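Notlow Laundry and Linen Guide
Section 5: Folding Small Cloths and Hand Towels

Friday, July 21, 2023
By the Notlow guides desk
3 min read

This section covers cloths and hand towels up to the size of a pillowcase. For sheets and blankets, go to Section 6.

Before you start

Clear a space on the table a little larger than the cloth when it is opened out. Wipe the tabletop and let it dry. Cloths must be fully dry before folding. If the hem still feels cool, hang the cloth up again.

A low stool next to the table makes a good resting place between steps. Check wire stools for rough welds or bent ends, which can pull threads.

Opening the cloth

1. Find a short edge and take hold of one corner.
2. Follow the hem along to the next corner and take hold of that one too.
3. Raise both corners to chest height and let the cloth hang.
4. Move your hands apart until the top edge is nearly straight. Do not pull it tight.

Note: If the cloth hangs with a twist in it, you are holding opposite corners. Let go of one and follow the hem again. 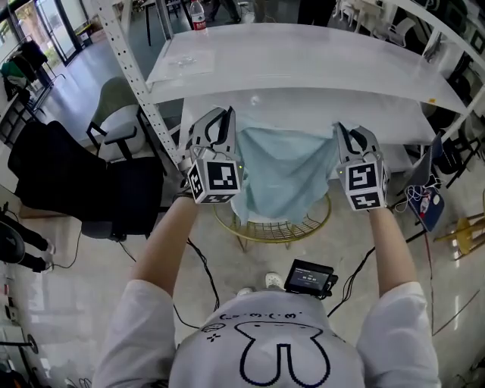 5. Give the cloth one light shake. Loose creases will mostly drop out. Leave the rest for step 7.

Caution: Keep the lower edge off the floor. Light colors pick up dust quickly, and a cloth that has touched the floor should go back in the wash.

Folding

6. Lower the cloth onto the table, bottom edge first, and lay it down away from you.
7. Smooth it with a flat hand from the center outward.
8. Bring the near edge up to meet the far edge. Line up the corners before you press the fold.
9. Turn the cloth a quarter turn and fold it in half again.
10. For shelves less than a foot deep, fold once more.

Note: Thick hand towels will not hold the last fold. Stop at step 9 and stack them with the folded side facing out.

Storing

Stack cloths of the same size together. Keep the stack low enough that you can lift one out without the rest sliding. Plastic bags are fine for carrying but should be left open at the top if the cloths will stay in them overnight.

The shelf labels that go with this guide are listed in the Drutis catalog under item 1382.

Comments (3)

londura: Step 9 doesn't work for my square napkins, the turn makes no difference. Fine otherwise.

ignacio: The June version had the smoothing step before the shake. Which one is right?

tablelinen2: I fold in thirds and they fit my drawer better. Is there a section on drawers?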